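Nishimura to Show Undyed Fall Line in August

The fashion house Nishimura will present its fall line in August, with a collection of 30 coats and dresses made mainly from undyed wool and linen. Design director Ayane Hamada confirmed the plan in a statement to retailers.

The line will be sold under the Traltus label, which until now has been known for bright prints and evening wear.

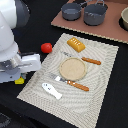 A beige woven placemat on black cloth.

According to the statement, the fabrics were developed with the Cuten mill over two seasons. Natural shades vary from one roll to the next, and the company has asked stores to accept small differences in color between garments of the same style.
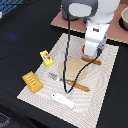 Nishimura will keep black for linings, belts and a single long coat. Ms. Hamada said the dark pieces are intended to make the pale ones easier to read, much as a round beige plate and a white placemat stand out against a black table. No prints will be offered this season — a first for the label.

Tatsuya Ichikawa, head of retail, said that 1000 garments will be produced in the first run. Further orders will depend on sales in the first month.

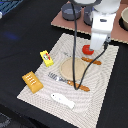 Stores and Prices

The collection will be carried by 166 stores, including the Tedar department store group. Prices will be announced before the show. Alterations to hems and sleeves will be offered at no charge for 30 days after purchase.

Last updated: March 28, 2019

Comments

Ifigeneia Galanis
I will miss the prints. The floral jackets were the reason I shopped there.

Shahnaz Bepari
Does anyone know if the linen dresses are lined? Last year's were not.

Oleksandra Boiko
Pale wool coats look lovely until the first rainy commute. I would take the black one.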